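Aug 10, 1999

Glaze notebook, carrying on from the iron blue pages. Still chasing that crawling problem on the Lamptey clay, and I think I finally have a handle on it (famous last words, I've written that at least twice in here already).

So the background, for whoever picks this book up off the shelf. In January we switched from the old Broltley stoneware to the Lamptey body because it throws so much nicer. And it does! It's a dream on the wheel. But our standard liner glaze, the one we call Skelldale White, started pulling back from the handle joins on the mugs and leaving little bare patches like a bald spot. Bowls fine, plates fine, mugs terrible. I blamed dust for months and had everybody sponging their bisque like maniacs.

I did it properly this time. Weighed out a fresh 500 gram dry batch of the Skelldale, sieved it, let it sit overnight, and split it in half. One half left alone. The other half I made up with part of the raw clay swapped for calcined, same total, because the raw stuff shrinks so much as it dries and I had a feeling the cracks were already there before the kiln ever got hot. You could see it too, once I bothered to look with the hand lens: hairline cracks in the dry coat right where the handle meets the wall, where the glaze pools thick. On the calcined half, hardly any.

Glazed 18 mugs, nine from each half, all dipped with the same tongs and the same count (slow three, shake, flip). Scratched an A or a B in the foot of each one so I couldn't fool myself later. Usual cone 6 firing with the slow climb at the start.

Results! Mugs from the B half, the calcined one, came out clean except for a single pinhole on one rim, and that one I'd fingerprinted. The A half had crawling on more than half of them, same place as always. I'm calling that a win. I still don't love the surface on B, it's a touch glossier than I want and the white reads a bit cold, so that's next.

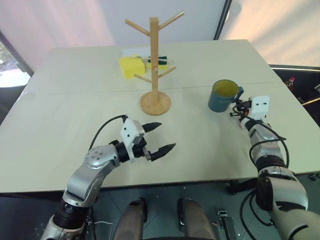
Müzeyyen Akyol thinks I'm giving the calcined clay too much credit: "You let this batch sit overnight and the old bucket has been thickening since spring. Check your water before you change the recipe. I bet A crawls less too if you thin it." She also wants to know why I didn't weigh a pint of each before dipping.

OK, fair. I didn't weigh a pint. I went by how it ran off my hand, which is how I was taught and is also a lousy way to run a test. My defense is that both halves came out of the same wet batch of water measurements, so if A was thick then B should have been thick too. But calcined clay doesn't hold water the same way, so the same water doesn't mean the same thickness. Hmm. Annoying. She's got me there.

So, for the next round:

- thin A until a pint weighs the same as B, then write that number down on the bucket lid in marker
- do a straight A, a thinned A, and B, all on mugs thrown by the same person
- leave a few handles unwashed on purpose, to put the dust theory to bed

Other stuff from this week while I've got the book open. The small test kiln is stalling again on the way up, it hung around 400 for ages before it got moving. I swapped the bottom element plug over to the other outlet and it behaved after that, so maybe it's only the outlet. Jaklow can send new elements but I'd like to rule out the cheap fix first.

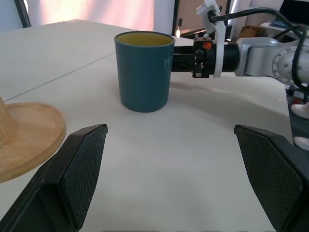 The order sheet is taped inside the cupboard door. We're low on silica and close to out of the calcined, which I've been going through fast for obvious reasons. If you use the last of a bag, write it on the sheet, please, please don't just fold the empty bag and put it back on the shelf where it looks full. I reached for frit the other night and picked up air.

And I owe the blue glaze another page. The line blend tiles are fired but I haven't sorted them yet. From a quick look the middle ones are the keepers, the iron-heavy end goes muddy and runs right off the tile. More when I've got them lined up in daylight.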